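PRESS RELEASE
February 12, 2019

Storkomley opens bookings for its small-room fit-outs in Wandatton

Hello from Storkomley! I'm Kiri Tawhiri, and I look after the rooms side of what we do, so I get to be the one to tell you that our small-room fit-out service is open for bookings from today. We take a spare room or a back office, paint it, furnish it and hand you the key, and we do the lot in 4 working days. We've been building up to this all winter and I'm so pleased to finally be writing it down.

The first range is called Skidoline and it's white all the way through. White desk, white bedside-style cabinet with one drawer and an open shelf over it, white walls. I know some people find that a bit plain (my mum certainly does), but small rooms drink up light and white gives it back. It also means a cup with a red lid or a bit of blue looks cheerful sitting there.

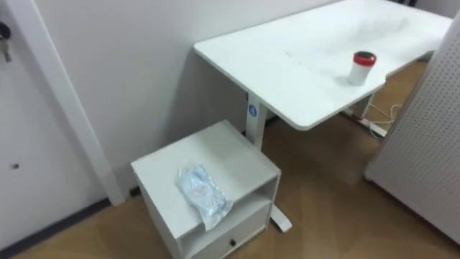
I get asked about the little cabinet more than anything else. It was meant for bedrooms, and then Loïc Vidal, who does our layouts, pushed one up to the end of a desk while he was measuring and we all liked it so much that it stayed in the plan. You get the drawer for pens and chargers, the shelf for whatever you're reading, and a flat top for dumping your post on when you come in. It moves easily too, so if you want it by the bed at weekends, off it goes.

Loïc is very firm about floors. He wants the desk legs to stand clear so you can get a broom under, and he'd like everyone to think about sockets before they think about chairs. "People choose the chair first and then find the lead won't reach," he says. "I ask where the plug is before I've taken my coat off."

We also leave the walls bare when we finish. Shelves and pictures are up to you - live in the room for a bit first and see where your eye goes.
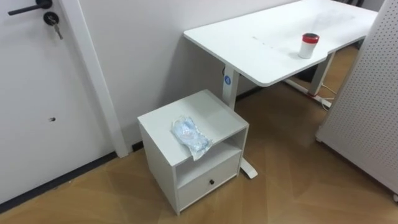
What it costs and how to book

There are 2 sizes of job. The smaller covers one desk and one cabinet, with painting, and the larger adds a second table and taller storage. Ring us or drop in to the Wandatton shop and we'll come and measure up for free. We have 32 places before the end of April, and 30 of those are for homes and offices in town. The others are for people further out, so do shout early if that's you.

Castellanos, the paint shop next door to us, is mixing the wall colour and will sell you a small tin of it for touching up. White tables do pick up scuffs, I won't pretend otherwise! A damp cloth and a drop of washing-up liquid is what I use on mine at home. 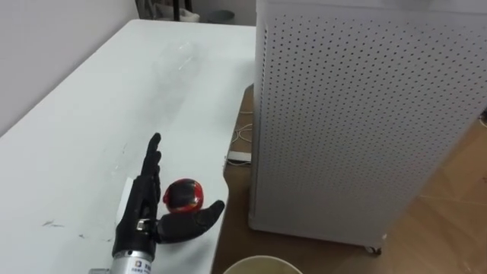 If you'd like to try before you decide, we've a desk and cabinet set up in the shop and you're welcome to sit down with your own laptop and a cup of tea. Stay as long as you like, we're a friendly lot. Reporters are welcome as well, and Loïc will happily talk about plugs until you make him stop.

For visits, prices or a chat, ask for Kiri Tawhiri at Storkomley, Wandatton.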